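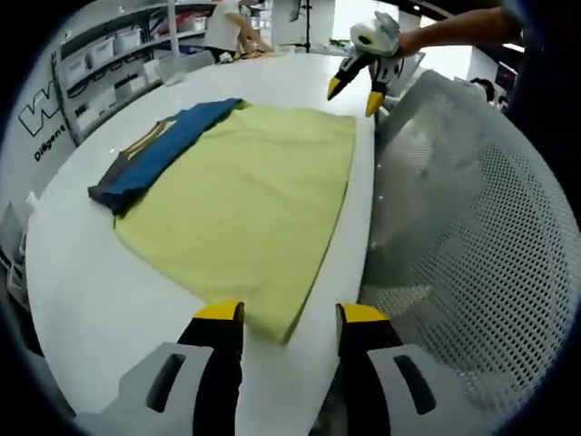
Stevens has moved its shirt-folding work to a new room in Butcombe, the company said in April. The site takes over from Wukedcombe, where the lease has ended.

The room covers 2,099 square feet and is set up with large white tables. Shirts are laid flat, the sides are turned in and the body is squared to a panel before stacking. Multicolor shirts – those with blocks of blue, gray or yellow – go through the same steps as plain ones.

Capacity is put at 4,000 shirts a week, up from 612 a day at the old site on a five-day schedule. Finished stacks are packed in cartons of 55 and shipped to Asov, the retailer that placed the current order. Stevens said the fold size will stay the same for all existing customers. A second shift has not been scheduled.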